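Join the Mustberg Summer Swim Crew

We're looking for 8 people to help run the outdoor pool at Ratby Park through the end of the season! You'd work alongside our lifeguards, looking after the front desk, the changing rooms and the towel room (yes, there is a lot of folding, and you do get fast at it).

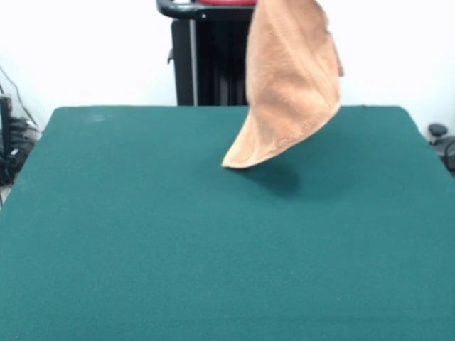
Shifts last 6 hours, mornings or afternoons, and we post the schedule every Friday so you can plan your week. On a hot Saturday we can see 600 swimmers, and those are the days our regulars on the crew love best – music on, kids everywhere, and the snack window going nonstop.

You should be 16 or older, friendly with strangers and happy on your feet. Swimming well is nice but not required. If you worked with us in May, please apply again, we'd love to have you back!
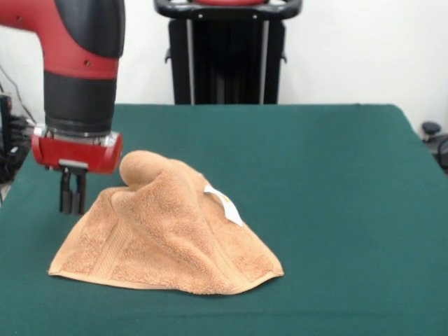
How to apply

Pick up a form at the Ratby Park gate or at the Trument Street library. Tell us which days you can work and whether you'd rather start early.

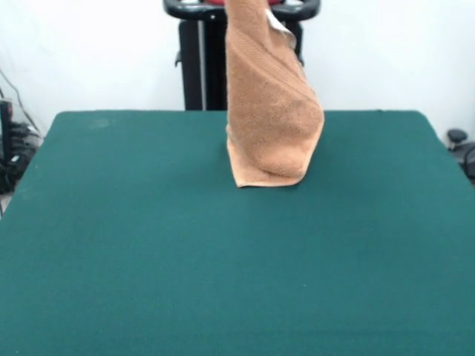

Forms are due by 20 July 2018. Training takes one morning, with lunch, and it's paid.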